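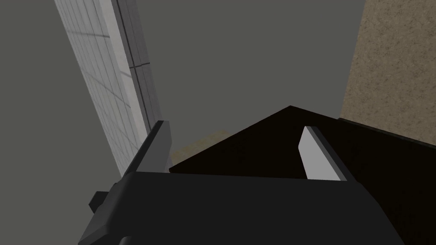
4.3 Recording a demonstration by remote control

Use this procedure to show the Korex arm a task in the simulator before you record it on the real arm. The wrist view must be open throughout.

1. Start Sirkis and load the scene you want to teach.

2. Pick up the hand controller and hold it level. Press and hold the grip button for two seconds to link it to the arm.

3. Check that the fingers are open and nothing is held between them.

4. Press Record. The counter starts at 0 and the arm follows your hand.

5. Move to the object slowly. Turn your wrist to tilt the gripper.

6. Squeeze the trigger to close the fingers. Release it to open them.

7. Press Stop when the task is done, then Keep or Discard.

Note: A single recording can hold up to 200 seconds. Anything longer is split into two files, and both must be kept.

Note: If a large surface fills the wrist view, back the arm away until you can tell where you are. Surfaces with no pattern make distance hard to judge.

Caution: Do not let go of the grip button while the arm is moving. The link drops and the recording is marked with error 44.

Caution: When you move to the real arm, set the speed limit again. It is not carried over from the simulator.

To replay a recording, see section 4.4.

Guide revised July 2025, Jagadeesh Chettiar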